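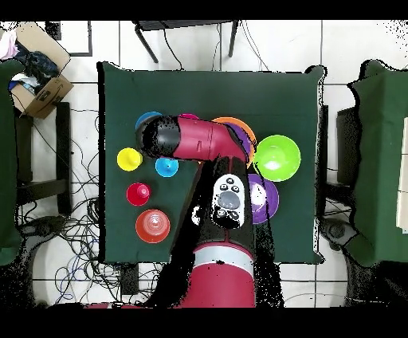

1. Introduction

Costigan House is a hall of residence in Zanstead with one kitchen per corridor and a long tradition of arguing about the sink. Our module asked us to "investigate an everyday object and its users". We chose crockery, partly out of interest and partly because it was already there, in a heap, with pasta on it.

The corridor's old crockery was white and belonged to everyone, so the washing-up belonged to no one in particular. Our idea was to replace it with coloured pieces and give each resident a colour. If a purple plate was left in the sink, the purple person had left it. We expected this to produce either better behaviour or a better class of argument.

2. Choosing the set

We had hoped to buy one matching range in clearly separate colours. The budget had other plans. The bowls and plates came from the end-of-line shelf at Otia, and the cups were Lukix seconds, sold by colour until the colour ran out. What we laid out on the green cloth to choose from included a blue bowl, a lime-green bowl, an orange plate, purple plates, and cups in yellow, light blue, red and a sort of red-orange that was to cause us more trouble than everything else put together.

The green cloth was a good decision, made by accident. It is dark enough that everything shows up on it, even the lime-green bowl, which would show up on most things. We kept it for the whole study. It has been washed once.

Residents picked their own colours from a list pinned to the fridge. Purple went first. Orange went last, to somebody who was at a lecture at the time.

3. Method

The trial ran for three weeks in February. A clipboard hung by the draining board, and whoever was on log duty wrote down each piece found out of the cupboard at breakfast, after lunch and at ten in the evening. We recorded the colour, the type of piece, where it was and whether it was clean. "Clean" was defined in the first meeting and redefined in the second, after a disagreement about tea rings.

This gave us 1,204 entries. We threw out 297 of them. Most of these had no colour written down, which in a study of colour is a drawback. A smaller group had been filled in by a visitor who thought the clipboard was a guest book.

4. Results

4.1 Plates

Plates did well. They were washed sooner than the bowls and usually ended up back in the cupboard. Residents told us that a plate in the sink "looks guilty", and we have no better explanation to offer. The exception was purple. We had bought more than one purple plate, so their owner could leave one in the sink and eat from another with a clear conscience. This is a flaw in our purchasing and we accept it.

4.2 Bowls

The lime-green bowl was borrowed constantly. It was bigger than the blue one and people wanted more cereal. Its owner began keeping it in a bedroom, where the log could not follow.

4.3 Cups

Of the entries we kept, 108 were marked "colour disputed". Nearly all concerned the red and red-orange cups. In daylight the two are easy enough to tell apart, and the red-orange one is wider. Under the kitchen light at ten at night, with something dried in the bottom, both owners could say with total sincerity that it was the other one. The yellow cup was never disputed by anybody. Neither was the light blue, although it did go missing over a weekend and come back without a word.

5. Discussion

Colour told people whose crockery was dirty. It was less good at making them wash it. Several residents pointed out that under the old system they had sometimes washed up for others, and under ours they stopped, on principle, at the edge of their own colour. By the third week there were mornings when one person's things sat alone in the sink and the rest of the corridor stepped around them looking pleased.

We also underestimated guests. A guest has no colour. A guest takes whatever is nearest, usually orange.

6. What we would change

Buy one piece of each type in each colour, and look at them under the actual kitchen light before paying. Leave red-orange in the shop. Print the colour column of the log sheet in bold, and put it first. Keep one white mug for visitors and write VISITOR on it.

The set is still in use at Costigan House. The clipboard has been taken down, and the hook now holds a tea towel.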